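Board index > Bench automation > Rules and good practice
Topic: Written rules for robot work inside PC cases, do we need them?

stallwood_bench
Posted 2022-03-16
Our shop lead wants a one-page rule sheet for any cell where an arm reaches into an open desktop case. I found the Promberg sheet, which has 13 points, and most of it reads like it was written by someone who has never held a memory module. "Ensure suitable handling." Suitable how? Has anyone here used it and seen a difference?

kettlecord
Used it for a year. The first four points are fine: power lead out of the wall, case fixed to the table, speed limit on when a hand is near, stop button within reach of whoever is loading parts. The rest is filler — I couldn't tell you what point nine says and I signed it in September.

Hendrik Van Loon
I'd defend the filler a little. Point nine is the one about loose cables. You route or tie every wire that crosses the path to the slots before the arm goes in. People skip it and then blame the gripper.

kettlecord
Fine, but it doesn't say who checks. A rule with no name next to it is a poster.

mudlark201
Agree with kettlecord. Also the force limit in there is copied from a sheet for packing boxes. A board flexes. I'd want a number for memory, another for the processor, and "stop and call somebody" if either one is passed. Pleten at least prints a blank line where you write your own limit in.

stallwood_bench
The blank line is worse, if you ask me. Half our crew would write 2000 and go to lunch.

mudlark201
2000 what?

stallwood_bench
Exactly.

Hendrik Van Loon
So write the units on the form. My short version for work inside the case:
Parts go in a fixture with a set place for each one, never straight on the table.
Tie back wires before the first reach.
Slow down before the fingers pass the case wall.
No hands in the case while the arm is live, even if it looks parked.
One named person signs for the setup.

stallwood_bench
I can live with five lines. I still doubt line two gets done on a busy day. Same kind of job, parts fixture next to the tower in the first one, wires and slots close up in the second:
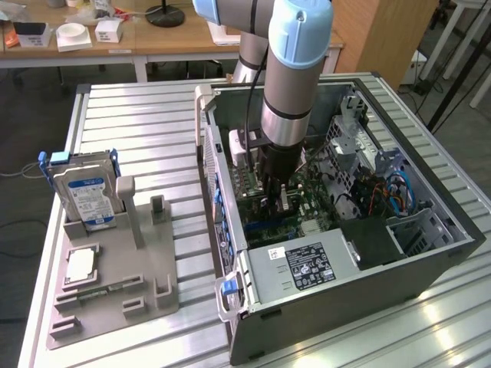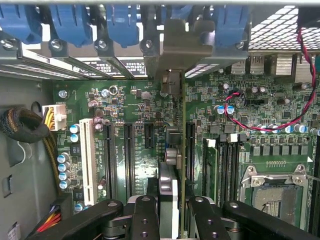
Bernardo Vilela
I'd drop the signature and keep the rest. We had one on the Dmytriv form, and people signed the whole week's sheets on the first morning. A second person reading the list out loud before the arm is switched on did more for us, though I can't prove it and the night crew hated it.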